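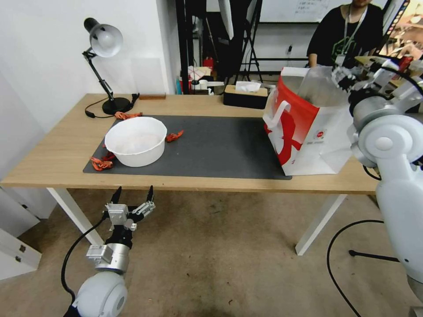
Tabletop station at the Flundum open day, with the bowl, the crumpled orange-red pieces and the paper bag.

Flundum opened its Gagnon building to visitors on a Friday in September. Registration closed at 30 people, split into two groups. I was in the second, which started at 2 p.m. in room 16, on the ground floor behind the loading dock.

The room holds one two-armed robot and one table. The arms are white, with rounded joint housings, and each ends in a gripper. The one on the left is a two-fingered parallel type with pointed black fingertips, bolted on through small metal brackets. The cable follows the outside of the arm, and I would want to know how it holds up after a few months of wrist rotation. The answer on the day was that cables are treated as consumables.

The work surface is a dark gray mat on a light oak-colored table. The task objects were small, crinkled and irregular, and were to be placed in a round white plastic bowl. Soft items of this kind have no fixed grasp point. According to the engineer at the station, the controller selects a grasp from the camera view each time and does not store a model of the object. The second task involved a large paper shopping bag with a clear plastic bag inside it. Thin transparent film is hard for depth sensing, and Flundum lists it as an open problem on its handout.

The desk lamp and the tissue box stay on the table during runs. The handout calls these "household distractors" and says their positions are changed between sessions.

Software is split in two. Torum handles logging and playback, and Broren does the motion planning. The session log on the display screen in the corridor stood at 2107 entries when we went in. I asked what counts as an entry and was told any attempt, completed or not. No success rate was given, either in the talk or on paper, so I can't report one.

Questions took up more time than the demonstration. The useful ones concerned cycle time (not optimized at present), grip force (limited in software, value not disclosed) and whether the fingertips are swapped between tasks (they are not). A question about price was declined.

Practical notes: parking is on the north side only, the room is carpeted and gets warm with a full group, and the view from the back row is poor. The tour ran around 16 minutes over. Another open day is planned for spring, and sign-up will be through the Flundum front desk.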